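Search this site
Enter keywords Go

Do You Need a Chord App to Learn Piano?
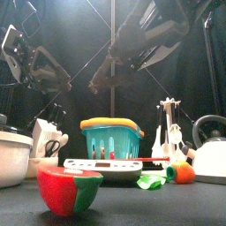
Two robot arms over a tabletop of toy kitchen items.

Posted in: Keys & Practice, Gear Talk

Every March my inbox fills up with people asking which chord app they should buy. This year it's Celolley, which wants 149 dollars a year and says it will teach you to "hear harmony like a pro" in 80 lessons. I paid for it with my own money and used it every evening for 4 weeks on my old upright. I am not convinced.

The big selling point is the library. Celolley lists 968 chord shapes, each with a little keyboard diagram and a button that plays the sound. Fine. But how many of those do you need to get through a church service, a wedding set or a sing-along at your sister's house? Most of them are the same shape moved up a half step, then listed again for each inversion. If you know how to build a minor seventh from C, you can build it from F sharp with a pencil and a minute of patience. Counting it again doesn't make it new.

Then there's the ear training. The app plays a chord, you tap an answer, it turns green. I got very good at this. Then I sat down with a recording of a slow ballad and tried to pick out the changes, and I was no faster than before. The chords in the app all come in the same piano sound, at the same volume, with nothing else going on. A bass player walking under a chord will make it sound like something else entirely, and the app never gets near that.

Aisling Fahy, who teaches a few streets over from me, is more generous. She has two adult students on it and likes that they show up knowing where their fingers go. "They'd never have opened the book," she told me. Maybe so. She also admits that both of them stop cold when the left hand has to do anything except hold a root.

What about the cheaper ones? Vodska is free with ads and has a decent circle of fifths. The voicings are strange, though, and it spells the third of E major as A flat, which would get you a funny look from any teacher. Skip it.

My advice is dull. Pick three songs you already like. Write out the chords by hand, name every note, and play each one in all its inversions until you can move between them without a jump. Do that for a month before you give anybody your card number. If you still want the app after that, go ahead, but turn off the auto-renew. Mine was buried two menus down.

Comments (3)

Yau
The A flat thing drives me up the wall. It's G sharp! My kid came home arguing with me over it.

Pak-hei Tsang
Bit harsh on Celolley. The slow-down feature is useful and you didn't mention it at all.

Plilitz
Any thoughts on doing this with a 61-key board or do I need the full size?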